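Progress report to the Mendoza Fund: Letbridge Community Kitchen, second half-year

Dear friends at the Fund,

It is a pleasure to be writing to you again, and I hope you will forgive me if this runs a little longer than the form allows. There is a good deal to tell, and most of it is cheerful.

When we last reported, in January, the cooking classes at Letbridge were full and the ones at Grultham had hardly started. Grultham has since caught up very nicely. We now run 16 classes a month between the two sites, with places for 10 people in each, and the evening sessions at Grultham have a waiting list for the first time. The move from a 5:30 start to 6:30 did more for attendance than any of our posters – people simply needed time to get home from work and feed the dog.

Altogether we served 919 meals at the shared suppers. The soup nights remain the favorite, though the dumpling and bread evenings are gaining on them, and we have been asked more than once to repeat the steamed bun class, which we will do in the fall.

Not everything went to plan. The second-hand range we bought for the Pima Street room failed its gas inspection, and we lost seven weeks of classes there while we argued with the seller and then gave up and bought a new one. This put us over on equipment and under on ingredients, and with your permission we would like to move the difference between those two lines. The revised budget is attached to the same email as this report.

We also said we would print a recipe booklet by now. It is written and mostly tested, but the translations into Spanish and Vietnamese have been slower than we hoped, and we would much prefer to wait and have all three versions come out together.

For the coming months, our main job is to settle the lease at Grultham. The landlord has offered us another two years at the present rent, and we are inclined to say yes, provided the back door gets fixed before winter.
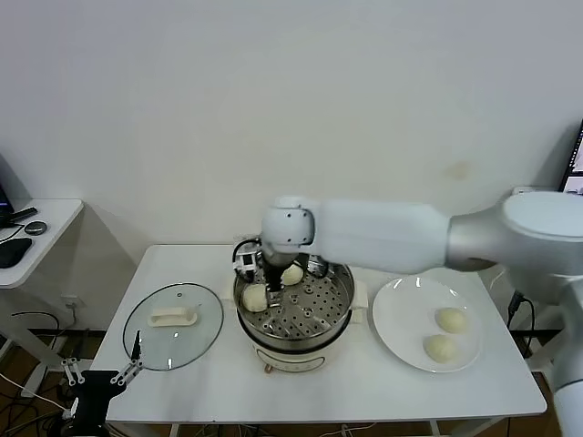 We would love to have you join us for a supper at either site before the next report is due. Doors open at 6:00, and there is always room for a few more at the table.

With warm thanks from all of us at Letbridge and Grultham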